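3.2 Tableware, surface and placement task

The placement task was adapted from the Loscombe table-setting protocol, which treats a place setting as a small number of independent items whose final positions can be scored separately.
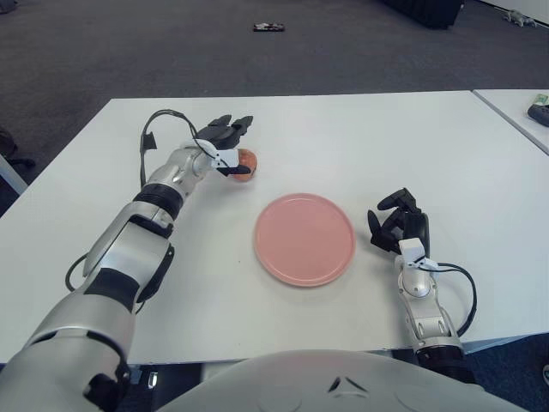 The original protocol uses a full setting of plate, bowl, cup and cutlery. Pilot work at the Gadby site showed that errors in such a setting are hard to assign to a single item. A cup placed too far to the right, for example, tends to push the cutlery outward, and both are then scored as misplaced. The setting was therefore reduced to one plate and one small round item. The plate is the target and the round item is the load. All other tableware was removed from the scored area.

The surface is white and carries no printed grid, place mat or edge marking. Earlier studies using the Loscombe protocol relied on a patterned mat, and scorers reported using the pattern as an informal ruler. A plain surface removes this cue. It also gives strong color contrast with both items, so that the outline of each can be found in a still without manual correction. Pink was selected for the plate and orange for the load (Figure 1). The two colors are closer to each other than either is to the surface, and outlines were checked by hand whenever the load came to rest on the plate.

The plate is round, with a smooth matte finish and a gently raised rim. A glossy plate had been used in the first pilot, but reflections from the ceiling lights broke the outline of the rim in many stills. The height of the rim matters more than its color. A steep rim holds a rolling item in nearly every case and hides differences in how the item was released. A plate with no rim lets the item leave at the slightest push, and the score then depends mainly on the level of the table. A low rim lies between these cases. An item set down near the center stays there, while one dropped near the rim may cross it.

Round loads were preferred to flat or boxed ones for a related reason. A flat item stays where it is put, and its final position says little about the last part of the movement. A small round item can roll in any direction until friction or the rim stops it. Fruit is a common choice in work on table setting, and the Hidayat item list includes several kinds along with balls of similar size. Items with a stem or a flattened base were excluded, as they settle in a preferred position.

At the start of a trial the plate is empty and the load lies on the bare surface, clear of the plate. The starting distance between the two was not fixed. Fixing it would have made the task easier to repeat but less like the setting of a real table, where items are put down wherever there is room. Stills in which the load touched the rim before the trial began were discarded.

A trial was scored in 2 stages. The first stage recorded whether the load was at rest inside the rim when the trial ended. The second measured the distance from the center of the load to the center of the plate, as a share of the plate radius. Movement of the plate itself was recorded but did not change the score. In the full Loscombe protocol, a shifted plate is counted as an error. With only one load and no neighboring items, we saw no practical cost to a small shift, and a plate nudged toward the load was treated the same as one left in place.

The complete set consists of 1,000 trials. Of these, 916 were scored in full. The remaining trials were excluded for contact between load and rim at the start, for an outline that could not be recovered, or for a missing final still. A subset of 104 scored trials was measured a second time using the Dano outline tool, with the first measurements hidden from the scorer. Disagreements in this subset were concentrated near the rim, where the edge of the load and the edge of the plate overlap in the overhead view. The treatment of these cases is described in Section 3.4.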